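Wrist camera view blocked by fabric on a Triveck arm - recalibrate or not?
Posted Tuesday, April 8, 2025

Our arm misses the small rack by a hair on most pick runs. The integrator wants a full recalibration at 500 dollars. I don't buy it. The wrist camera gave me this just before a grab:
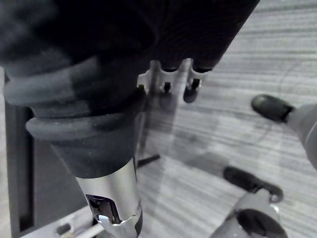
Wrist camera, fingers open, black knit over the tool and rack

Is it worth paying, or is it the cloth?

Cirilo Trujillo

It's the cloth. I'd want proof before blaming calibration. Clear the fabric off the rack, leave everything else alone, and run 25 picks. If the misses stay, fine, call them. Check the fingertip pads too - ours had worn unevenly.

Vanlow

Get the Vurnus mount, fixed mine.

Bélanger

A mount won't move fabric. I'd also look at the floor by the robot before signing anything. From the head camera:
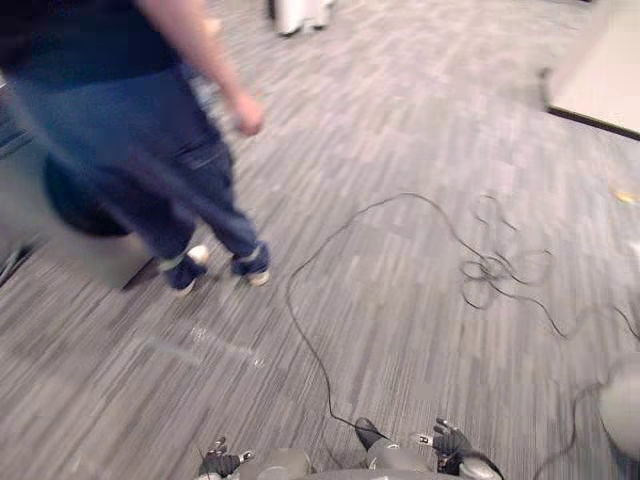

Filed under: Setup and maintenance > Cables and floor area

Cirilo again. That black cable is my other suspect. It arcs out across the carpet and ends up in a tangle of loops, and people walk through there. If it gets tugged, could the base shift? The integrator says no, but he never measured. I'll tape marks at the base tonight and check them after the 25 picks.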